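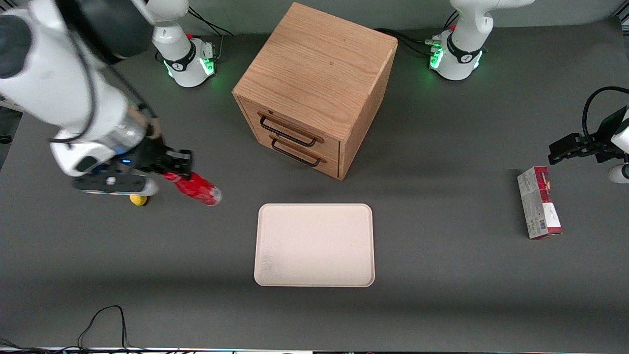

The two-armed cell at Gestex, with the right gripper closed on a red bottle.

Keeping Two Arms Honest

Darlene Sawatzky starts with the cables. Before either arm at the Gestex workshop in Pletomholm gets power, she runs a hand along each one from the base to the wrist, feeling for flat spots. A cable that loops outside the arm bends every time the wrist turns, and she has replaced 2 since January.

The cell is a dark table with two white arms standing along the far edge. The jobs are household ones: pick up a bottle, open a drawer, put something on a tray. The cabinet has black bar handles, and those are what give the grippers the most trouble. A finger that closes slightly off center drags along the rod and wears on one side.

Sawatzky checks the fingers every 600 cycles. She opens and closes each gripper on a steel gauge, writes down the gap, and compares it with the last entry. The log now runs to 34 pages.

Teguh Wibisono handles the software side. After any work on a wrist he reruns the calibration, a set of 33 poses that both arms step through at low speed. "If she changes a screw, I want to know," he says.

The slow part is the base bolts – they are torqued by hand, left overnight and checked again in the morning. A second cell is being built in Hultau, and Sawatzky will drive up to do the bolts there herself.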